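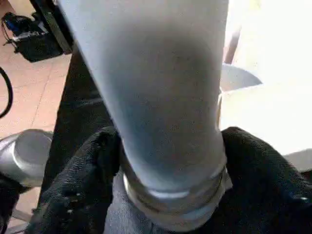
Anouk Declercq
Staff writer
March 2018 – 1 min read

Stijn De Graaf keeps his frosted white containers for years. "The matte finish hides scratches," he says. "The clear band at the bottom doesn't."

He washes them by hand, with two rinses, and never stacks them. "They taper, so people try. Then they stick."

In February he began selling them through Skidbridge, at first in batches of 100. He would like a bigger size next – "but the shelf at home is full."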